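Clanden Mod Archive – Pre-Launch Checklist for the File Section

Checked against the test copy of the site in August. Each item is marked OK, FIX or LATER, with comments where there was something to say. Please add new comments under the old ones and leave the old ones in place.

1. Backups

Full copy of forum posts and attachments taken before changes – OK
Comment: Two copies. One is on the Sevetine host, one is on a home drive.

Copy restored to a blank install and opened – OK
Comment: Post dates came back fine. Avatars did not, and they need to be uploaded again by hand. Not worth holding the launch for.

Backup runs by itself every night – FIX
Comment: The job is set for 3:00 a.m. but the log stops after the first week. Host says the script hit the disk limit. Old backups need to be cleared out first.

2. Uploads

File size limit set – OK
Comment: Limit is 300 MB per file. The largest thing in the old archive is the Drumetti map pack at 285 MB, so it fits without splitting.

Allowed file types set – OK
Comment: zip, 7z and txt only. Someone asked for exe installers. Still no.

Every upload scanned before it shows up in the list – FIX
Comment: Scanner runs on new uploads but skipped everything moved over in bulk. Run it by hand on the moved files.
Comment: Started. The Drumetti folder is done, the Hennessy folder is not.

Readme required with each upload – LATER
Comment: The form asks for one but lets you post without it. Half the old files never had a readme anyway.
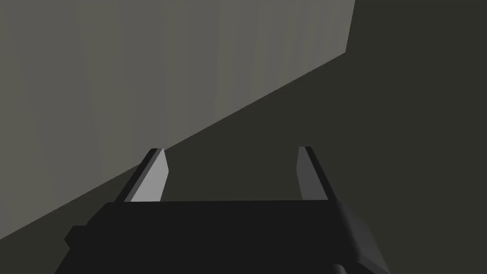

Do members have to sign up again to download from the new section?
Old forum accounts carry over with the same name and password. Guests can see the file list but have to log in to download.

3. Accounts and permissions

Admin password changed after the move – OK

Old staff accounts set back to regular member – OK
Comment: Three of them still had delete rights. Fixed.

Members can edit their own file posts – OK

Members cannot edit other people's file posts – FIX
Comment: Works on normal threads. In the Hennessy subsection a plain test account was able to change the title of a post it did not own. The subsection was copied from the staff area and kept its settings. Rebuild it from a clean one – do not try to patch it.

Sign-up question changed – OK
Comment: The old one had been guessed by spam bots for months.

4. Links and old addresses

Old download links point to the new threads – FIX
Comment: There are 3000 old links in the list. The redirect file handles the ones with a number at the end. The ones with a file name at the end go to the front page, which is no use to anyone.

Missing files show a proper message – OK
Comment: Says the file is missing and gives the link to the request thread.

Search finds files by author – LATER
Comment: Search only reads the thread title and the first post. Put the author name in the title for now.

Credits copied over with each file – OK
Comment: Spot checked in every section. Two Drumetti skins had the wrong author and are corrected. If you see another one, post in the credits thread and leave the file alone.

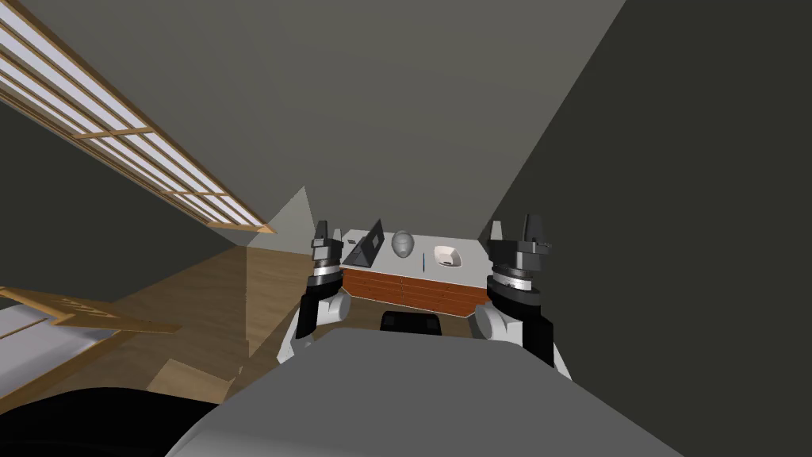 Attic room with skylight and desk.

5. Front page and news

Project updates block shows the newest post first – OK

Update post written for launch – FIX
Comment: Draft is in the staff area. It still says the archive needs a database. The forum already has one and the file section shares it, so take that line out.

Contact form sends mail – OK
Comment: First test landed in the spam folder. Second one came through after the sender address was changed.

Page loads on a phone – OK
Comment: The file table runs off the side on small screens. You can scroll it. Good enough.

Open items before launch: 1 (nightly backup), 2 (scan of moved files), 3 (Hennessy permissions), 4 (old links), 5 (update post).

The section stays hidden until the scan and the permissions are both marked OK. The other three can be finished after it opens if they have to be.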